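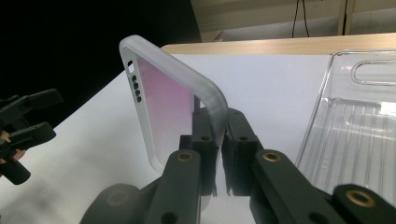

Sport Management 113: Professional Tours and Player Labor
Handout for Unit 7 - Exempt Status and Appearance Contracts
Instructor: Stella Shemweta

Purpose of this unit

Students will examine how a golf tour decides who may play in its events, and how that decision affects the bargaining position of individual players. Please read the handout before the seminar and bring the Grindis case with you.

1. Exempt status

A player with exempt status may enter tournaments without qualifying on a weekly basis. Status is usually earned through past wins, season points or a qualifying school, and it expires. A player who loses status must rely on sponsor invitations, which are limited in number and are given at the discretion of the host.

2. Appearance contracts

An appearance contract pays a player to enter an event, whatever the final score. Some tours prohibit such payments outright. Others allow them in the form of promotional duties - a clinic, a dinner, a round with guests of the sponsor.

3. Case: the Grindis Open

The Grindis Open has a field of 64 players and is owned by its title sponsor, Kerekes. In July the organizers offered two former champions a fee for three years of appearances. One of them, Hikum, held full exempt status elsewhere and needed a written release from his home tour. The release was granted for the first year only. The second player, Fotetti, had no status to protect and signed at once.

Consider the following points in your reading:

Who carries the risk if a player withdraws injured after the fee has been paid?
Does a release for a single year give the home tour more control than a refusal would?
How should the contract treat a player who misses the cut?

Written work

Submit a memorandum of no more than 600 words advising Hikum on the second year of his agreement. State your recommendation in the first paragraph. Memoranda are due by 5:00 p.m. on the day before the seminar.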